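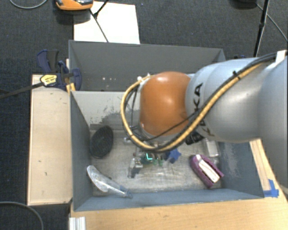
# Thu 23 July

I meant to write this up at lunch and then lunch went the way lunches go, so it's gone eight in the evening and I'm at the kitchen table with the window open and a mug of tea I keep forgetting about. A good day, I think. A long one, certainly, but I came home with the sort of tiredness I don't mind at all.

We ran the comparison properly at last. I've been putting it off for most of July, partly out of cowardice (I was fond of the idea and didn't want to find out it was a bad one) and partly for the duller reason that Kateo, our grasp picker, kept falling over whenever Lombardi sent it a depth map with holes in. That's mended now, or mended enough. The question is a small one and I like it for being small: when the arm comes away from the bin with nothing, should it try its second-best idea straight away, or should it back off, take a fresh look and think again from scratch? Everybody does the second, us included, and it always seemed a bit wasteful to me, like walking back to the front door every time you can't find your keys in the drawer.

So: 80 attempts each way, same pile of awkward things, everything put back as near as I could manage between runs. The clear plastic piece was my main worry and I was right to worry. Lombardi hardly sees it. Half its outline goes missing against the grey floor and Kateo then proposes the most peculiar grasps, perfectly confident, on what amounts to fresh air. The purple jagged one is much friendlier, it has so many edges that almost any reasonable guess finds something to hold, and the black oval thing is fine so long as it hasn't slid up against the far wall, where there's never room for the fingers. I've grown rather protective of that bin, with all its scrapes. I could tell you which ones were mine.

The numbers, before I lose the bit of paper. Looking again failed 17 times out of the 80. Going straight to the second guess failed 9 times. I added it up three times over, and then made myself a coffee and added it up once more! I truly expected it to come out the other way, or to come out level and leave me with nothing to say on Monday.

Now the cautious part, which I'm writing down so that I can't pretend later that I never thought of it. I did all the fresh-look runs in the morning and all the second-guess runs in the afternoon, and that was silly of me, the light moves across the carpet a good deal in that room and Lombardi is fussy about light. It may be that the afternoon was simply kinder to the clear plastic. I ought to have mixed them up and I knew it at ten o'clock this morning and carried on regardless, wanting to get going. Next time I'll let a shuffled list decide.

There were also 2 attempts I had to throw out and repeat, both when the cable loop near the wrist looked to me as if it might catch and I lost my nerve and pressed stop. It probably had plenty of slack. I've put both in the log as stopped by hand and not as failures, and I still think that's fair, though I went back and forth over it on the bus.

What I like best is why it might work, if it does work. A failed grasp often gives the object a bit of a nudge, and I'd always assumed the nudge spoiled the old picture. Watching the runs, I began to think that the nudges were mostly tiny, and that the second guess was often on a different object altogether, quite undisturbed. Whereas looking afresh at nearly the same pile brings Kateo back to nearly the same mistake, over and over, bless it. I'd like to measure that properly, how far things shift after a miss. Osel keeps the before and after views, so it's only a matter of sitting down with them.

Things to do, then. Shuffle the order. Ask whether Enia can spare us some stranger objects, soft ones if possible. Replace the blue tape on the corner. Write to the others tonight, or no, tomorrow, when I'm less pleased with myself.

The tea has gone cold again. There's still half a plum tart in the fridge and I think I'll have that instead.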